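Checking a knot-tying policy before you believe the score

The Horkau paper reports its suturing policy on 1,039 demonstrations and gives one success number. I don't trust one number. Try this on your own recordings first.

Step 1. Pull 20 clips where the suture crosses an open jaw. Trackers like Zenier's tend to lose the thread there.
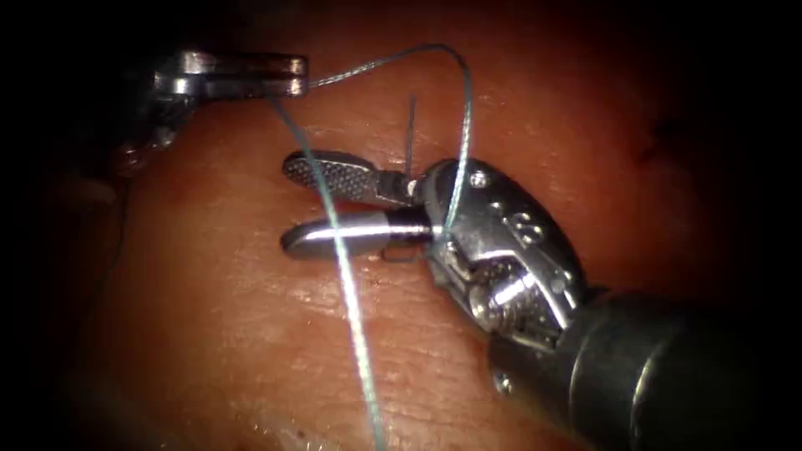
Step 2. Label the wrap by hand

Mark the point where the loop goes around the instrument tip. Skip any clip you'd argue over.

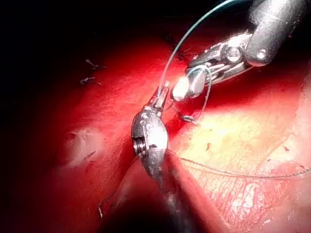

Old suture tails get picked up as live thread more often than the authors admit, so mask them and run the scoring again. If your result drops by more than 8 points, the first score was mostly luck. Training for 4,000 more steps did not fix it for me.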